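3.2 Surface cleaning and household routine

Households in the Darnley sample were asked to keep a diary of kitchen cleaning for 60 days. The diary had one line per day, with space for the product used, the time of day, and the surface wiped. We collected 2,170 usable entries. Entries that gave a product but no surface were left out of the counts in this section, though they are kept in the spending totals in Section 4.

Most wiping was done in the evening, after the main meal. Morning wiping was less common and was usually limited to the area next to the sink. Households with children under 7 wiped more often, but they did not spend more on cleaning products. They used plain water or dish soap for the extra wipes and saved the spray for the end of the day. This matches the pattern in the earlier Clemness survey, where spray use was tied to the evening meal and changed little with family size.

Color mattered more than we expected. People with pale worktops and tables reported wiping when they saw a mark. People with dark or patterned ones reported wiping at set times. Several wrote that they had stopped noticing crumbs on a speckled counter and went by habit.

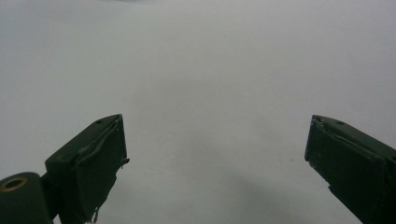

Figure 3. A pale, white-gray surface.

We grouped surfaces as pale, dark, or patterned from the diary answers alone and did not check them against samples. A few answers, such as "cream with flecks," could have gone in either of two groups. These were coded as patterned. Moving them to the pale group did not change the order of the results.

Eglītis reports a similar split for bathroom floors and explains it by the age of the building. We could not test this, as nearly all of the Darnley homes were built in the same period. In the Hidau interviews, 19 people said they had picked a pale surface so that dirt would show. The diary did not ask why a surface was chosen, and many of our households were renters who had no say in it. We return to the difference between renters and owners in Section 5.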